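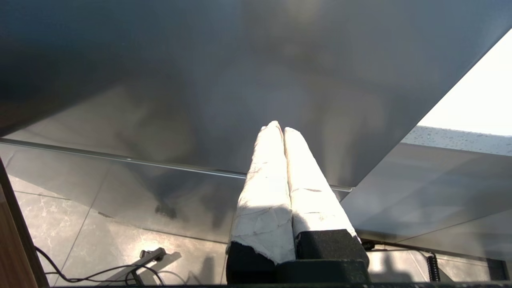

February 2024, Wednesday

Glue line trials, batch 13. Hide glue vs. liquid hide glue vs. the Brovedum fish glue, on maple and on the Ernuvwood offcuts.

Carried over from last time: the open time on the hot hide glue was too short to get both halves of a lap joint seated before it gelled. Raised the shop heat an hour before starting and warmed the pieces on the rack. Room at 70 F at the bench, 68 F by the door. Relative humidity 41 percent at start, 38 percent at end. Wood moisture by pin meter: maple 7.5 percent, Ernuvwood stock 9 percent. The second figure is higher than I would like. Those boards came in from the unheated store last week and should have had longer on stickers.

Glue prep. 192 gram strength granules from the Jindora bag, soaked cold overnight, 1 part glue to 1.8 parts water by weight. Brought to 142 F in the pot and held there. Skin formed twice and was lifted off, not stirred back in. Viscosity checked by the drip off the brush: continuous string for a few inches, then beads. The 1 to 1.5 mix from September strung longer and was harder to spread thin.

Remaining stock is the 192 and a partial bag marked 251. Do not mix the two to stretch a batch. It was done once and the gel time went all over the place.

Samples. 50 lap joints total, overlap one inch by one inch, pieces planed the same morning. No sanding. Clamped with the small cam clamps, light pressure, squeeze-out visible on all four edges before moving on. Split as follows:

Maple, hot hide: 10
Maple, liquid hide: 10
Maple, fish: 10
Ernuvwood, hot hide: 10
Ernuvwood, fish: 10

No liquid hide on the Ernuvwood. The bottle ran short and the remainder was past its date, so it was thrown out. A new one is on the order list.

Assembly notes. Hot hide on warmed maple gave close to a minute of working time, enough to seat the joint and shift it once. On the Ernuvwood it was noticeably less. I suspect those pieces lost heat between the rack and the bench, as they were cut thinner. Next time keep them on the rack until the brush is loaded. Numbers 7 and 8 in that group were starved on one edge and are marked with a pencil cross. They stay in the test but get reported separately.

Fish glue was easy to place and very slow to grab. Two maple joints crept under the clamp and had to be squared up again at five minutes. A pair of brads nipped short in the lower half would stop this. It would also put holes in the overlap, so try it on scrap first.

Cleanup. Squeeze-out on the hot hide taken off at the rubbery stage with a chisel, then a damp rag. Fish glue wiped right away with warm water. Some fuzz raised on the Ernuvwood end grain.

Results from batch 12, pulled this morning after two weeks' cure, for reference. Readings are from the lever rig with the spring scale, so good for comparison between groups and nothing else. Best maple hot hide joint let go at 191 on the scale, with wood torn across most of the overlap. The liquid hide group was lower and failed in the glue on all but one. Fish sat between them with a wider spread than either. The low readings in the fish group all came from the end of the board with the sloping grain, so I am not drawing anything from them yet.

The rig pivot has side play again. Shimmed it with a brass washer and rechecked with the hanging weight before and after the run. No drift between the two checks. The pivot bolt needs replacing before batch 13 is pulled.

Xue datasheet for the fish glue gives full cure at 24 hours. I would not trust that at this humidity and will give it the same two weeks as the rest.

Open items:

Sticker the rest of the Ernuvwood inside, ends waxed, meter again before cutting.
Pot thermostat reads 3 F low against the glass thermometer. Write the offset on the lid.
Order liquid hide, small bottle only.
Heat reversal test on the spare maple joints: damp cloth and iron, time to release. Use the batch 12 leftovers.
Humidity log has a gap over the weekend, battery changed today.

Clamps come off tomorrow morning. Joints go on the upper shelf in the labeled trays, away from the heater.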